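Gramine 工作组:手持夹爪采集岗位,现场图集

Luna 项目 五月 现场记录
文字整理:Lorne Lachance

Gramine 工作组在 Nollavwood 办公楼内做桌面物品的抓取与归位,最终由 Ofori 分拣单元执行。本页收录采集环节的现场画面,供新到岗同事和其他班组查阅。

采集岗的前身是桌面整理岗。原岗位共 8 人,按工单逐桌作业,考核指标为每班完成的桌数。Luna 项目启动后,同一批人改为手持夹爪完成动作,考核指标改为有效片段数。片段有效的条件:夹爪全程可定位,目标物体在闭合前进入视野,动作中途不换手。

目前累计入库有效片段约 1000 条,单条时长上限 50 秒。超时片段不入库,由采集员当场重做。 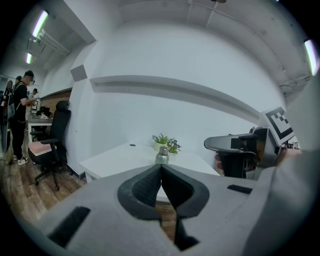
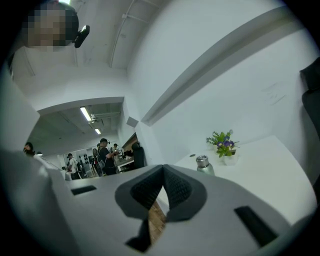 两图均为夹爪视角:白色桌面,银色金属瓶,旁边一盆开花的绿植。第一图右侧可见黑白方形定位标记;第二图隔断开口另一侧的房间里有数人站立。

岗位变化说明

一、动作节奏。手工整理时,熟练员工习惯双手并用,一手扶一手拿。采集时只用一只手持夹爪,接近、闭合、抬起、放下四段之间须有可辨认的停顿。多数人需要两到三个班次适应。原先速度最快的员工,初期废片率反而偏高。

二、体力负荷。弯腰和走动减少,手腕和前臂负荷增加。现行安排为每连续作业 12 分钟换手或换岗一次,换下的人员做片段复核。复核台设在采集区旁边,坐姿作业。

三、技能等级。原等级表按桌数评定,已停用。新表分采集、复核、布置三项,分别评定,可兼任。布置指按清单摆放物体和定位标记,要求熟悉各类物体的夹持位置,目前由工龄较长的员工担任。

四、排班。Ofori 单元夜间运行,白班上岗后先处理夜间报错,再开始采集。周日不排采集,只留一人值守单元。值守人员有权直接停机,无须事先请示,停机后补填记录。

五、异议与反馈。对片段判废有异议的,可在当班结束前申请复看,由另一名复核员判定。对指标本身的意见写入交接本,每月汇总一次。上月意见集中在瓶类物体:瓶身表面反光时,定位偶有丢失,员工认为此类废片不应计入个人。该项已采纳,统计口径从本月起调整。

尚未解决的问题

单元投入运行后,桌面整理的人工工时下降,但布置和复核工时上升,两者尚未放在同一张表内统计。采集阶段结束后的岗位去向,工作组已提交两个方案:一是转入单元运维,二是转到下一楼层继续采集。方案待批,批复前人员编制不变。

夹爪指垫的更换记录、物体清单及定位标记打印模板,见 Gramine 工作组共享目录。片段编号规则有改动,以交接本首页所附版本为准。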